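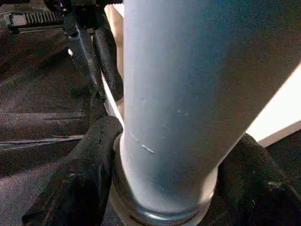 Flalach repair evening moves to the Sullasura hall

19/04/2026

Quick one before the doors open. The repair evening is back, new room, same idea: bring the thing that broke, leave with it working (or with the bad news). Starts at 5, upstairs at Sullasura.

Last time out in December we had nearly 30 items through. Lamps, mostly. Also tubes and poles of every sort, scuffed ones with metal collars, scratches, smudges, the lot. Scratches are fine, we don't do cosmetics. Dents near a collar, bring it anyway and somebody will take a look.

Macarena Llorente is on the metalwork table again. "Please dont glue it first," she said. "I spend half the night getting glue off."

Spare screws and clamps from Wikar, free while they last. Limit is 2 items each, no microwaves. Parking behind Awasthi, not out front, they do tow.

Tea yes, cake probaly.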